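Search this blog Go

Fourteen nights in Grerkstead

I moved into Grerkstead in February, and I have been a terrible blogger ever since because I keep logging in instead of writing! For anyone who hasn't wandered over there yet, it's one of the smaller virtual worlds, all harbors and hills and fog, with user-built towns strung along a coast road. I gave myself 14 nights to find a place to live, learn the build tools and talk to at least one stranger. I managed all three by the fourth night and then just kept going.

My parcel is in Maddocks, a fishing village on the north shore (steep streets, tin roofs, gulls that somebody scripted far too well). The rent is 60 shells a week, and you can earn that in an evening hauling crates on the dock if you don't mind the walking. I love the walking. The lamps come on one by one as the world clock hits dusk, and there's usually an accordion going in the tavern.

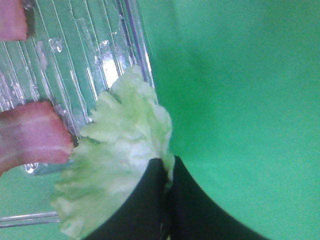
Do you need to pay real money to get a house?

Renting in shells is enough for a small parcel, and every shell I've spent so far came from dock work and selling chairs.

Yes, chairs. My first was a disaster with one leg inside the floor, but the second one sold, and I shouted so loud I scared myself. The building editor is called Harex, and it's built right into the world, so you stand there in your boots and pull shapes out of the air. It snaps to a grid by default. Turn that off for roofs and leave it on for walls, and save a copy before you join pieces together, because un-joining still scrambles the textures.
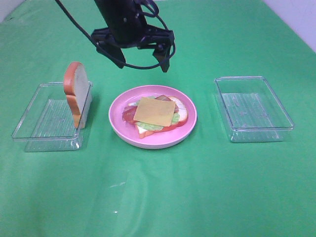
The Dranard ferry

Dranard is the island you can see from my porch on a clear evening, and the ferry over there is my favorite thing in the whole world, virtual or otherwise. It takes a full nine minutes. You can skip it with a teleport, and plenty of people do, but then you miss the bell buoys and the conversations! I met a lighthouse builder on deck who showed me how she fakes a beam with two stretched cones and a slow spin. I went home and tried it on my porch lamp, and now it looks like I'm guiding ships into my kitchen.

The island market has 52 stalls, mostly clothes and boats, with a very good one for plants down by the steps. Go late in the evening, when the builders are around and happy to chat.
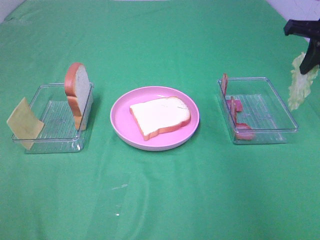

Getting it to run on an old laptop

Mine is not a fast machine. Dropping the draw distance and switching off water reflections helped the most, and I keep shadows on low because I can't bear to lose them. My parcel allows 2,369 pieces and I'm creeping up on that faster than I'd like (it's the chairs).

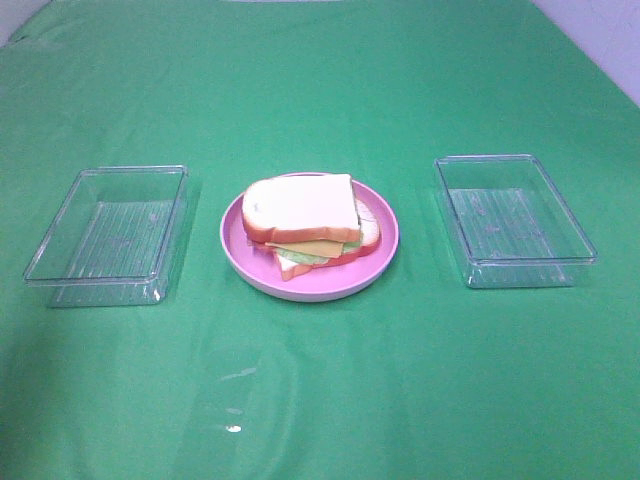 What happens when a parcel is full?

New objects go back to your inventory with a little chime, and everything already placed stays where it was.

I've heard that chime a lot this week. Next I want to try a boat, a small one, with a sail that moves. If you're ever in Maddocks, I'm the blue door above the net sheds, and you're welcome to sit on anything you find there.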